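本稿は、本校ロボット部が粒体すくい取り課題のために導入した練習用教材「Trovach 粒体ハンドリングセット」について、一学期間の使用結果をまとめた評価報告である。教材の選定を検討されている他校の参考に供する。

## 1. 教材の構成と価格

発売元はDroreo社で、浅型トレイ、小鉢、木製スプーン、課題冊子から成る。購入価格は送料込みで3,761円であった。穀粒は別売のため、市販の雑穀を用意した。課題は、アームで保持したスプーンにより小鉢の穀粒をすくい、隣のトレイへ移すものである。
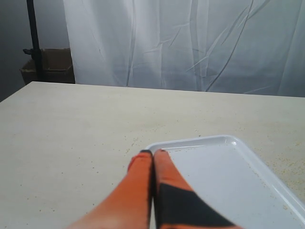
## 2. 器具の使用感

トレイは縁が低く、スプーンを寄せる際の障害になりにくい。角の丸みは清掃の面でも都合がよい。一方、表面に光沢があるため、照明の位置によっては画像処理で反射を穀粒と誤認する例があった。部では照明を拡散させることで対処した。 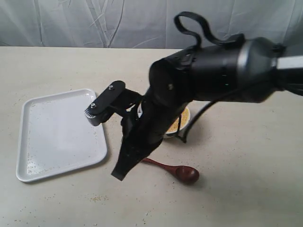

図2 小鉢、トレイ及びスプーンの配置

スプーンは柄が細く、指先の開き幅が小さいグリッパでも把持できる。ただし、卓上に平置きした状態からの把持は初学者には難しい。課題冊子はこの点に触れておらず、改善を望みたい。部では柄を手渡しで把持させる段階を設け、その後に卓上からの把持へ進む順序とした。
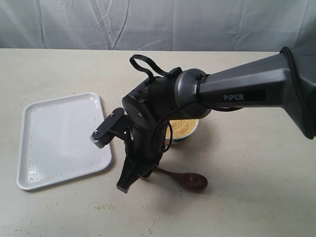 図3 卓上のスプーンとアーム先端部(アーム側面に「PiPER」の表記)

## 3. 課題の難易度

生徒が作成した動作プログラムを用い、200回の試行を行った。一回の制限時間は30秒とし、規定量をトレイに移せたものを成功とした。成功は62回にとどまり、失敗の多くはスプーンを差し入れる角度に起因していた。難度は高いが、軌道の修正が結果に表れやすく、校内競技会「Plundar杯」の予選課題としても適当と判断する。
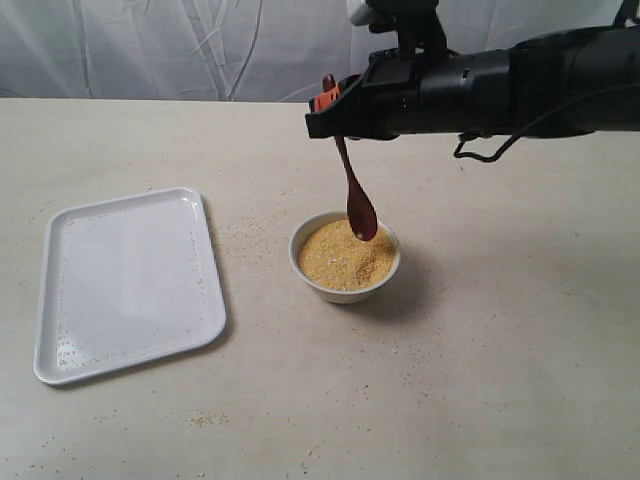 Khattakからは、粒の大きさを変えた課題を加えれば上級生にも長く使えるとの意見が寄せられた。あわせて、こぼれた量も採点に含めるべきであるとの指摘があり、次回の競技規則において検討する。

## 4. 総合評価

価格と課題の内容は、部活動用教材として十分に推奨できる水準にある。卓上に散った穀粒の清掃には相応の時間を要するため、活動時間の配分に留意されたい。課題冊子の改訂版が出た場合は、8月の講習会で改めて使用する予定である。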